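About Us

Presholm started with one van and a borrowed pallet jack. Now we supply corner stores, gas stations and break rooms across Fullen — nearly 3,000 products, mostly drinks and snacks. Small orders welcome. No contract.

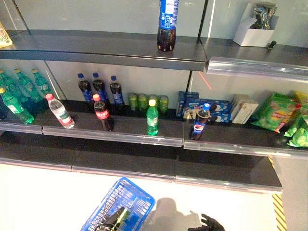
Order by 5, on the truck next morning. Same driver most weeks, so they get to know your back door and were you want things left.

Bought the old Owusu warehouse last September. More room, better docks. Walk-ins fine, ring the side bell.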